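April 22, 2025

Walnuts, Fendatlow crop, cracking and pressing

Carried on with the sacks from Fendatlow. These are the nuts that came off the ground in September and went through the Hurkgate drying room, and they have been in the back store ever since. The question from last time was why so many halves come out broken, and whether the fault is in the drying or in the cracker. Still not settled, but closer.

Opened the first sack and it smelled fine, no mustiness. The second had a faint smell near the bottom, where it had been against the outside wall. Tipped that one out and sorted by hand. The bad ones are easy to find once cracked and nearly impossible to find before, except for the ones with a dark stain round the stem end. Anything stained went in the bin without cracking. The store needs pallets or battens along that wall before the next crop comes in. I wrote the same thing last year.

Cracker set-up. The Hnatiuk had been put away with the gap set for the small nuts, so the first run was mostly crushed and went straight to the pressing tub. Opened the gap by 3 turns of the side wheel and ran again. Much better on the large nuts, but the small ones now drop through whole. I don't think there is a setting that does both. The answer is to grade the nuts first, and we have been putting that off because the grading screen takes up half the floor.

Dug out the screen anyway. The mesh is sound but one of the legs is loose and it walks across the floor when shaken. Put a wedge under it for now. Graded the rest of the first sack into large and small, ran the large through at the new setting, then closed the gap and ran the small. Fewer broken halves in both lots, and hardly any going through whole. It adds time at the front but saves most of it at the picking table, so I would call it even on labour and better on the product.

Tried damping the shells as well. Sprinkled a batch with water the evening before, covered it with a cloth and left it overnight. The kernels bend a little before they snap, and more of the halves stayed in one piece. The drawback is that the kernels then have to go back on the trays to dry before they can be packed. Filled 9 trays and had them on the rack with the fan on low. They should be checked tomorrow by breaking one in the fingers: it should snap cleanly. If it bends, leave them longer. Do not turn the heater up to hurry them, as that is how we spoiled the lot with the bitter skins.
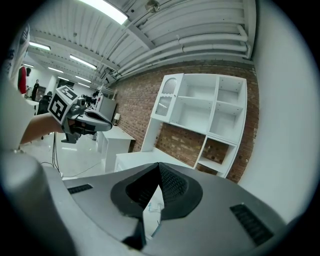
Hurkgate replied at midday to say that the damping was treating the wrong end of the problem, and that in their view the crop had been taken too dry in the first place. Their drying room ran hot for part of the autumn, with a sticking thermostat, and other growers have had the same complaint about brittle kernels. They said they would rather we kept a few nuts back undamped for comparison and sent them over, and they would do the same with a batch from a cooler part of the room.

That seems fair. It would explain why the nuts from the hedge trees, which we dried ourselves on the loft floor, crack out so much better than the ones from the main rows. I had put that down to the variety. Set aside a bag from each, both marked on the label with where they were dried, and put them on the shelf over the sink.

Pressing. Jillilholm will take broken kernels for oil but they want them clean, no shell and no skin dust. Our pieces were not clean enough last time. Ran the crushed lot over the fine sieve and then winnowed it in front of the fan, pouring from one tub to the other. The light bits of shell blow off well enough. The heavy bits do not, and they are the ones that score the press. Hand picking is the only thing that gets them out. A tub of water might float the kernels off, but then we are back to drying, and wet broken pieces go off far quicker than wet halves. Not worth trying on anything we mean to sell.

Pressed a small jar's worth on the hand press here, just to taste. Pale, a bit cloudy, good flavour with nothing stale in it. Left it in the fridge to settle. The press cake went in a lidded bucket. It can go in bread if it is used quickly, otherwise to the hens.

Costs, so that they are written down somewhere. If we grade everything, the main crop works out at 2,000 bags of halves in a good year, and the bags themselves are now dearer than the labels and the string together. Paper bags with a liner might do as well. Ask for samples.

To do:

Fix the leg on the grading screen.
Battens along the outside wall of the back store.
Grease the side wheel on the Hnatiuk, it is stiff when closing.
Send the comparison bags to Hurkgate once theirs are ready.
Ask Jillilholm how much shell they will put up with, and get it in writing.
Taste the damped kernels again in 3 weeks against the undamped, from closed jars, kept in the dark.

Left the fan running on the trays. The key to the loft is back on its hook.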